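Thread: what the Lorkum closing looked like from my kitchen table, and what I'd tell you if your plant is next. It's long, sorry. Grab a coffee.
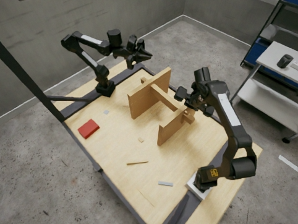

1/ How we heard

I worked second shift at the Lorkum furniture plant in Cuscombe for most of my adult life. Drawer fronts, then bed rails, then the packing line when my shoulder went bad. In December they called us into the break room at shift change, both shifts at once, and a man I'd never seen before read off a sheet of paper. The whole thing took less time than a smoke break. He said "transition" a lot.

2/

102 of us. That was the number on the sheet. I remember looking around and thinking no way, it's got to be more than that, because when I started there you couldn't find a parking spot. But it had been shrinking for years. A line here, a line there, people retiring and their lockers just staying empty.

3/

The work is going to the Jugah plant across the border. Same parent company, same bed rails. I want to say this early because I know how the replies go: I'm not mad at the people at Jugah. A bunch of us met some of them when they came up to "observe" (we were told it was a quality exchange, ha). They were nice! One lady showed me pictures of her grandbabies on her phone the whole lunch. She didn't know why she was there any more than I did.

4/

What I AM mad about is that we trained our replacements with a smile and a plate of cookies, and somebody upstairs let us.

5/ The severance packet

OK, practical stuff now. They hand you a big envelope. Ours had the severance agreement on top and a sticky flag where you sign. The HR person kept saying "most folks just go ahead and get it done today."

Do not get it done today. Take it home. I don't care how tired you are.

6/

I took mine home, read it twice, and on page 4 there was a paragraph that said I gave up any claim over unpaid wages. Well, they owed me for two Saturdays! I'd have signed that away for a sandwich and a handshake. I called the legal aid office and they had someone look at it for free. It took a while to get a call back but they did call.

7/

Ask for the deadline in writing, too. We'd been told "end of the week" out loud and the letter itself gave us a lot longer. I'm not saying anybody lied. I'm saying read the letter.

8/ Unemployment

File right away, even if you think the severance is going to mess it up. I waited because my brother-in-law told me you have to wait. He was wrong (he's been wrong since I met him) and it cost me. Let the state tell you no. Don't tell yourself no first.

9/

Also, write down the day and time of every call. I have a spiral notebook that's nothing but hold times and confirmation numbers. When they said they had no record of me calling, I read them the record of me calling.

10/ Trade adjustment help

Lots of people my age remember when there was a federal program for workers whose jobs went overseas. My mom went through it when the sewing shop closed, got her GED and half of a bookkeeping certificate out of it. So naturally half the plant assumed we'd get the same thing. Please don't assume. Rules change, and the person at the job center is the one to ask about what's open to you now and what isn't. Ask what the state has as well, it's a separate question and they won't always bring it up.

11/

And if they send you to a class, ask what happened to the last bunch who took it. My mom learned bookkeeping on a program no office in town used. She was so proud of that binder. She ended up cleaning rooms at the motel.

12/ The meetings

We started meeting in the back of the laundromat, and then when there got to be too many of us we moved to the church hall. It was mostly women at first. I don't know why, or I kind of do. The guys took it hard and stayed home. They've started coming now, a few at a time, and they stand by the door like they might have to leave.

13/

We call ourselves Starnulley, which needs explaining. It's what was painted on the old mill across the creek, the one our grandmothers worked in before it shut. Half the town's families have somebody who worked at Starnulley. You grow up hearing it. So when someone at the second meeting said we needed a name for the flyer, it was kind of already there.

14/

First flyer had the wrong phone number on it. We printed 200. If you were the poor guy getting all our calls, I am truly sorry and thank you for being so sweet about it.

15/ What we're asking for

People keep asking what we want, like it's a trick question. OK:

Pay out the vacation time we already earned.
Keep the health insurance going through the spring.
Tell the town what's going to happen to the building.

16/

The insurance one is the big one for me. I've got a husband on blood thinners. I priced out keeping our coverage on our own and had to go sit on the porch for a minute. There are women in our group who quit filling their prescriptions the same week as the announcement, and they didn't tell anybody, they just quit. We only found out because one of them got dizzy at a meeting.

17/

If that's you: please check the marketplace. Losing your job coverage lets you sign up outside the regular window, but there's a clock on it. Our library has a lady who'll sit with you and do it on the computer. Yours might too. Bring your last pay stubs and be patient with the website.

18/ The petition

We set out to get 1000 signatures, in a town where that's a whole lot of doors. I did my road and the two behind it. I got bit by a very small dog. I got invited in for pie twice. One man told me the plant closed because we asked for too much, and I asked him when he thought our last raise was, and he didn't have a guess, and then he signed it anyway. So who knows.

19/

We turned it in at the front office on January 5, 2026. They wouldn't let us past the lobby, so we stood there in our coats and read the names out loud till the receptionist started crying. She's losing her job too! She asked for the clipboard and put her name at the bottom.

20/

No answer yet. There was a letter that said our concerns had been "received and routed." I've got it on my fridge.

21/ What they got wrong on the news

The TV story made it sound like the whole town was just sitting there sad. They filmed the gate, they filmed a flag, they asked me how I felt. I talked for a good long while about vacation pay and what they used was me saying "it's hard." It IS hard. I also said other things!

22/

And they called us unskilled. I can tell you by the sound if a rail's going to split. I can square up a frame faster than you can find your tape measure. Put me on any line in this county and I'll be running it by summer. I'd like whoever wrote "unskilled" to come do one shift on packing, in August, with the big fan broke.

23/ Money between the checks

A few small things that helped us:

Call the electric company BEFORE you're behind. They've got a payment plan and they're a lot friendlier when you call first.

Same with the car note. I got one payment moved to the end just by asking.

Food pantry. Go. I'd donated there every Thanksgiving and it still took me three tries to get out of the car. The people inside were my own neighbors and they were glad to see me.

24/

Don't cash out your 401(k) in the first month. I know. I know! A couple of our folks did and the tax bite made them sick. Talk to someone first, the credit union did it free for us.

25/ Where I'm at

I've put in at the school cafeteria and at the place that does the hospital laundry. The cafeteria would be less than half of what I made, but I'd be off when my granddaughter's off, and they're decent about doctor's appointments. Laundry pays a little better and it's nights. I go back and forth on it every day.

26/

My husband says I'm on the phone more now than when I was working. He's right. Somebody calls needing a ride to the job center, or they got a letter they can't make heads or tails of, and then it's dark out and I haven't started supper.

27/ If you're in Cuscombe

Next meeting's at the church hall, same time as always, side door because the front one sticks. Bring your severance packet even if you already signed. Bring a dish if you can and don't worry about it if you can't. Kids are fine, there's a room with toys.

28/

And if you're at some other plant, in some other town, and a bunch of polite visitors just showed up with notebooks to "observe" your line, message me. I'll send you a copy of the list of questions we wish we'd asked. I'm slow to answer in the evenings but I do answer everybody.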